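Gedura foam slides in pale pink – a review after one summer

I wore these almost every day from May on, and I'm still so happy with them! They're thick, they're soft, and they slip on with no fuss when the mail comes or the pasta water boils over. I paid 40 dollars and have never been sorry.

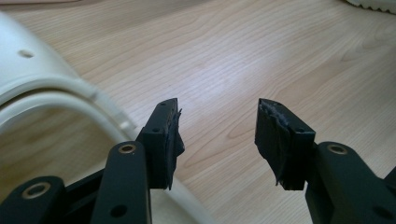
The sole feels springy without being mushy, and my knees noticed the difference on our tile floor inside of a week. Sizing runs a little big, so go down if you're between sizes.

The strap is one wide band with no seams to rub – I have a high instep and it still fits. The dotted footbed keeps my heel from sliding around, too.
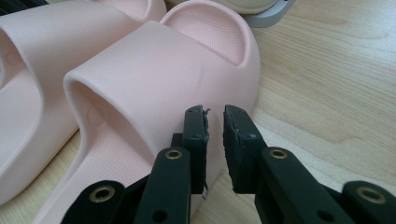 Wide foam strap, textured footbed, pale pink all over.

They do pick up smudges, but dish soap and an old toothbrush take care of that in 3 minutes. I keep mine on a little white shelf so I can grab them on the way out.
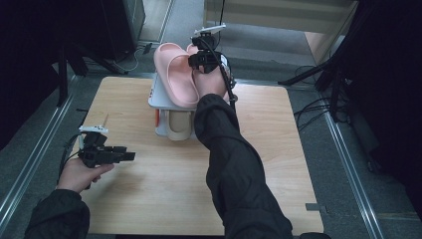 Anas Chamoun: Mine got squeaky by November, a bit of baby powder under the heel fixed it. Would buy again in gray.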